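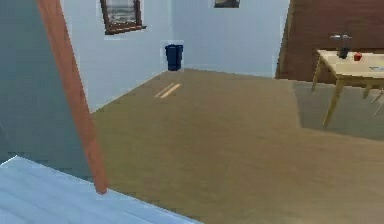

In Defence of the Dining Table

By Romana Zelenák
Aug 14, 2025

My aunt sold her dining table in March, and I have been cross about it ever since, which is a silly thing to be when you are a grown woman with your own furniture and no claim whatsoever on hers. She had good reasons. She lives alone now, the flat in Stockdale is small, and a nice young couple came with a trailer and gave her $300 for it, cash, and carried it down the stairs without so much as nicking the paint. In its place she has a reading chair and a lamp. She loves the chair. She eats her tea in it, with the plate on her knees, and she tells me she doesn't miss the table one bit.

I miss it, though. I keep thinking about it at odd moments, on the bus or in the queue at the chemist, and what I think is that we have been a bit careless about tables lately, all of us, and I'd like to make the case for keeping them while there are still a few left to keep.

You will have noticed the trend if you have looked at a flat in the last little while. I helped my neighbour Silvia Murín hunt for one over the summer (she has the patience of a saint and I have the car) and we must have traipsed through half the new buildings between the river and the old tram depot. The one in the Clanance building was typical. Lovely light, a balcony you could almost turn around on, and a kitchen with a bench running along one side and two stools tucked underneath it. "And where would the table go?" Silvia asked. The agent, who was a cheerful lad and not to blame for any of it, patted the bench. That was the table. People perch there, he said. It's very social.

Well, I have perched. I have perched in my sister-in-law's kitchen and at a great many breakfast bars in rented holiday places, and I would never call it social. You sit in a row, like birds on a wire, facing the tap. If there are more than two of you then the person on the end is having a different conversation altogether, usually with the toaster. Your feet don't reach the floor, or mine don't, and after half an hour your back starts to suggest that you might be wanted elsewhere. I suspect that's rather the point of a stool. Cafés worked it out years ago: if you'd like people to move along, give them something tall and hard to sit on.

A table asks you to stay. It puts you across from somebody, so you have to look at them at least some of the time, and it gives your elbows a place to be. I had most of the important conversations of my life at one, and I don't think that's a coincidence. It was at a table that my father told us about the job in another city, turning the salt shaker round and round while he talked. It was at a table that I told my parents I was leaving university, and I remember my mother getting up to put the kettle on and then sitting down again without having done it. You can't do that on a couch, somehow. A couch has everybody facing the television, even when it's off.

I'm aware that I sound like somebody pining for the family dinner, the whole tribe assembled at six with clean hands, and I'd like to say that I'm not. We never had that. My parents worked shifts and we ate when we ate, in ones and twos, often standing. I have read plenty of articles telling tired mothers that their children will turn out badly unless they all sit down together over something with lentils in it, and I think those articles should be put straight in the recycling. Dinner is the least of what a table does.

What ours mostly did was hold things. School permission slips lived there until they were signed, and so did bills, and a jigsaw of some castle or other that we were still going at well after Easter. My brother took a radio to pieces on it and the pieces stayed for weeks, and we simply ate around them. There was always fruit, and something waiting to be put away, and something else that belonged to a person who had just popped in and would be back for it. My mother used to sigh and say she would like to see the top of it once before she died. But I think she knew perfectly well that if you wanted to find out how the family was going, you only had to look at what was on the table.
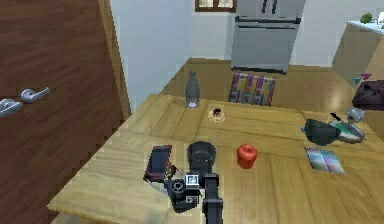

A table with things left on it.

I do think that's the real loss, when the table goes. We talk about clutter now as though it were a kind of illness. There are shows about it, and consultants, and a shop at the Brarnico centre that sells nothing but boxes for putting other things in, and the aim of it all seems to be a home where you can't tell that anything has been happening. I don't want my things scattered over the floor any more than the next person does. But a household needs one flat surface in the middle of everything where a job can be left half done and picked up later. Take that away and the half-done jobs don't get finished any sooner. They go into a drawer, or they don't get started in the first place. I know people who have given up sewing, and letters, and cards with the kids, and every one of them will tell you they haven't the time. Some of them haven't the time. A few of them, I'd wager, haven't anywhere to spread out.

My husband says I'm being unfair to small flats, and he has a point, as he often does, and I wish he'd make it less smugly. Not everybody can fit a table for eight. Floor space costs what it costs, and if you're choosing between a table and a cot then of course you choose the cot. I lived for years in a bedsit in Pokermont where I could touch the stove from the bed. But I had a table there! It was a card table with a wobbly leg and a burn mark in the green felt, and it folded flat behind the door. When people came I put it up and we squeezed around it with our knees knocking, one on the bed and one on the laundry tin, and I have been to weddings that were less fun.

So I don't accept that it's a question of size. I think it's a question of what gets drawn on the plan first. Somebody decides where the television will go before the walls are up, you can see it from where they've put the sockets. Somebody decides on the island bench, because it photographs well. And the table is expected to fend for itself in whatever's left over, a sort of corridor between the fridge and the balcony door, and when it doesn't fit we're told that people don't really use them these days. I'd use a swimming pool a good deal more if I had somewhere to put one.

If I could ask one thing of the people who design these places it would be to start with four chairs and something in the middle of them, and then work outward. Put a light above it that's low enough to be kind to people's faces. Leave room to push a chair back without hitting the wall. None of it is very grand, and I can't believe it would cost more than the wine fridge.

And if you have a table already, even an ugly one, even one you're a bit sick of dusting, I'd ask you to think twice before you put it up for sale. They're a nuisance to move and they fetch next to nothing. The secondhand place near us has a solid one in the window, with leaves that pull out at both ends, marked down from $500 to $249, and it has been sitting there so long that the owner does his crossword on it. I go past most mornings and he looks very comfortable.

Silvia didn't take the Clanance flat, in the end. She found an older one further out, with a dreadful bathroom and a proper square kitchen, and I've told her I'll paint the bathroom if she has me round to eat. As for my aunt, I went to see her again last week and brought a cake, and we had it off our laps, very carefully, and most of the crumbs went down the side of the new chair. She mentioned that she might look out for something little. A folding one, perhaps, for when people come. I told her I'd ask about the window.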